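Microfone de lapela Jolton Itari: avaliação para quem grava vídeos

O Itari é um kit sem fio com dois transmissores e um receptor USB-C, voltado a canais de esquetes, covers e vlogs. O teste durou 3 semanas, com gravações em quarto sem tratamento acústico e em área externa.

Captação

A voz sai com médios limpos e pouco grave. Em fala normal, a 20 cm da boca, o ruído de fundo fica baixo. No canto, o limitador entra cedo e achata os picos — convém reduzir o ganho em 3 dB antes de gravar um cover.

O botão de mudo é pequeno e raso. Com luvas acolchoadas, dessas de inverno com reforço de tela no polegar, o acionamento falha com frequência.
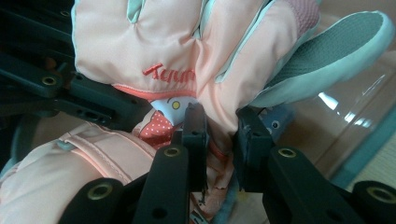 Alcance e bateria

Em linha de visada, o sinal se manteve estável até 100 m. Com uma parede de alvenaria no caminho, os cortes começam bem antes. A bateria do transmissor durou 186 minutos com redução de ruído ligada.

Software

O aplicativo Mekbridge atualiza o firmware e ajusta o ganho por canal. Não grava perfis, e os ajustes se perdem ao trocar de celular.

Veredito

Recomendado para fala. Para música, o Aquino, com fio, entrega mais dinâmica.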